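How do I keep my hands steady on tiny knots? (jewelry, fly tying, whatever you do small)
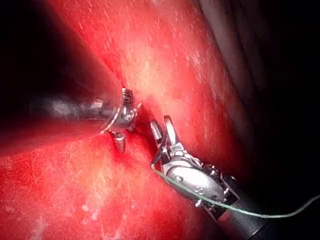 Hi all! I've fallen hard for knotted pearl necklaces and I'm having a great time, but the knots are driving me up the wall. I can get the first 10 or so snug against the bead, and after that they start drifting and I end up with little gaps of bare silk. I'm using size 4 silk and a pair of Pellis tweezers with the fine curved tip. My necklace has 57 pearls, so there's a lot of room for things to go wrong! Is it my grip, my tools, or do I just need more practice?

pistance
posted 2018-08-03

shimada_knots
Oh, you're going to love this once it clicks! Rest both forearms on the table, all the way to the wrist. If your elbows are in the air, your shoulders are doing the work and they get tired fast – that's probably why the early knots look good and the later ones wander. I also brace my two little fingers against each other, so if one hand moves, the other goes with it.

For the gaps, put the tweezers through the loop and grab the silk right where it leaves the bead, then slide the loop down over the tips. Don't pull the tweezers out until the knot is nearly closed. And stretch your silk overnight before you start. I hang mine from a doorknob with a mug tied on the end.

Dasent
more light. get a lamp on your left if you're right handed. also skip coffee

threadhappy
Seconding the forearms! I tie trout flies and it's exactly the same problem on a smaller hook. What helped me most was magnification, I started with cheap reading glasses last January and couldn't believe the difference. Take a break every 7 knots too, shake your hands out, look out the window. My first attempts were lumpy little disasters and I still keep them in a jar because they make me happy. Please post the necklace when it's done!

12 people found this helpful
4 comments | Share

Related
Which size silk for 6 mm pearls?
Best desk lamp for close work under $50
Can I restring a necklace without a needle?
Tweezers or awl for knotting?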